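4.2 Connecting the Kamby wallet to your own node

By default, Kamby asks the Vullska public servers for your balance. If you run a full node, you can use it instead.

1. Wait until the node has downloaded all blocks. With a slow disk this can take several days.
2. In Kamby, open Settings, then Network, and choose Own node.
3. Type the local address of the node and the port.
4. Press Test. The wallet requests the last 144 blocks and shows a green mark when they match.

Note: A pruned node is accepted, but it can not scan old addresses. Payments from before the pruning height will be missing in the list.

5. Set the gap limit. The normal value is 100. Increase it to 1,000 only if you have given out many unused addresses.

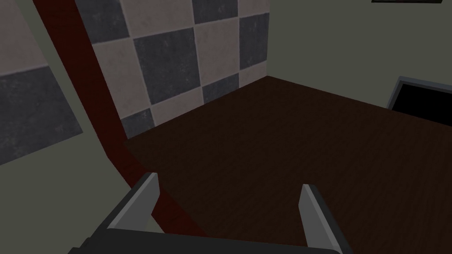
6. Press Save and restart the wallet. The first scan needs about 74 minutes.

Caution: Do not open the RPC port to the internet.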